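Secondary glazing for a cold back bedroom – acrylic or glass?

Forum: Draughts, Damp and Windows
Thread started 9/6/21

marrowfat_pea wrote:
Hello all, long-time reader and very occasional poster. I'm hoping some of you kind people can talk me through secondary glazing before I spend money on the wrong thing, as I have form for that (ask my other half about the shower tray).

We have a 1930s semi with the original timber windows at the back. I love them, they have the wavy old glass and the little brass stays, and I don't want them ripped out. But the back bedroom is miserable from October onwards. My mum stays in there when she visits and last winter she slept in her dressing gown and a hat, bless her, and never said a word about it until she'd got home.

The opening is 1269 mm wide by 1000 mm high inside the reveal. I've had one quote from a firm called Vollance for a proper sliding unit and I had to have a sit down afterwards. So I'm thinking of a single sheet of something, held on with magnetic strip, that comes off in spring. Has anyone done it? Is 4 mm thick enough? Does it look awful?

oldsash wrote:
Welcome out of the shadows, marrowfat! Yes, done it, three windows now, and I'd do it again tomorrow. Draught-proof the sash or casement first though, before you measure anything for the inner pane. A tube of filler and some brush strip will make more difference than you'd think, and if you leave the gaps you'll just get a cold wind whistling about behind your nice new sheet.

4 mm is fine for a smallish window. At your width I'd be a bit nervous of it bowing in the middle, and I'd want either a thicker sheet or a bar down the centre.

Witold Wysocka wrote:
I will be the grumpy one and say glass. I fitted acrylic in my hallway and within two winters it was covered in fine scratches, all from cleaning, and I was using a soft cloth as well. In low sun you can see every one of them. Glass is heavier, yes, and you need a proper frame for it, but you fit it once and you are finished. It also does a better job with road noise, if that matters to you.

oldsash wrote:
Witold, you and I have had this out before on the loft thread and I still say it's the cloth! Lukewarm water, a drop of washing-up liquid, and rinse it well before you wipe so you aren't rubbing the dust in. Mine get washed twice a year and I've no complaints. But I'll give you the noise, glass is better for that.

marrowfat_pea wrote:
Thank you both, this is just what I needed. It's a quiet road, so noise isn't a worry, and I need to be able to lift the thing down by myself and slide it under the bed, so I'm leaning towards acrylic. Sorry Witold!

Can I ask a daft question about cutting? The local place will cut to size but they want paying per cut, and the sheet they have in stock is only a bit bigger than I need.

tilly_in_the_fens wrote:
Not daft at all. I cut all mine at home, and I was terrified the first time, so here is how I go about it. I've done it with sheets from Meireles and from Alberg and couldn't tell you the difference between them.

1. Bring the sheet indoors and leave it lying flat in the room overnight. Acrylic grows and shrinks with the temperature more than you'd expect, and if you measure in a freezing garage you may find it's too snug in July.

2. Leave the covering on, both sides. Mine have come with a plastic film, but the brown paper sort with the printing on it is lovely to work with, you can draw your lines straight on to it in pencil and rub them out when you go wrong (I go wrong a lot). Keep the paper on until the very last minute, and if it's been sitting in a shed for years and won't peel, try warming it gently with a hairdryer. 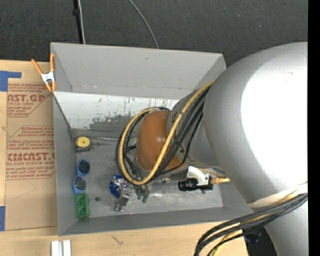

3. Clamp a steel straight edge along your line and score with a proper plastic cutter. Go lightly to begin with and build up, a good dozen passes, right out to both ends. Then line the score up with the edge of the table and press down firmly. It makes a bang, so warn the dog.

4. Tidy the edge with a scraper and then wet-and-dry paper. I finish with 800 grit and leave it there, as the edge is hidden behind the strip anyway.

5. Peel a couple of inches of the paper back all the way round, stick your metal tape on, then offer it up to the window before you take the rest off.

Witold Wysocka wrote:
This is good advice, but I must disagree on scoring for anything thicker than 4 mm. I have ruined a sheet like that, it ran off to one side at the end and took the corner with it. A fine-toothed blade in a circular saw, slowly, with the sheet well supported underneath.

tilly_in_the_fens wrote:
Fair enough, I've only done thinner ones. I'd be frightened of the saw melting it, but I expect that's me.

bettws_bob wrote:
Can I put in a word about condensation? If the outer window is sealed up tight and the inner one isn't, damp air from the room gets in between and you'll have puddles on the sill. Get the inside seal as good as you can and leave the outer one to breathe a little. I use the Sterivgate strip, which is dearer than the ordinary stuff but hasn't let go of the paintwork yet. And do wipe the frame down with a bit of meths before you stick anything to it.

oldsash wrote:
I don't agree about leaving the outside to breathe if it's rattling like a gate, Bob, but yes to a small gap.

marrowfat_pea wrote:
You are all wonderful. I've ordered a thicker sheet and I'm going to pay for the cuts this time, Witold's corner has put the wind up me. I'll do the brush strip this weekend if it stays dry. Does anyone know if the magnetic tape can be painted? The reveal is a sort of mushroom colour and white will show.

bettws_bob wrote:
You can paint the frame side, but keep it thin or it weakens the grip. Test a bit first.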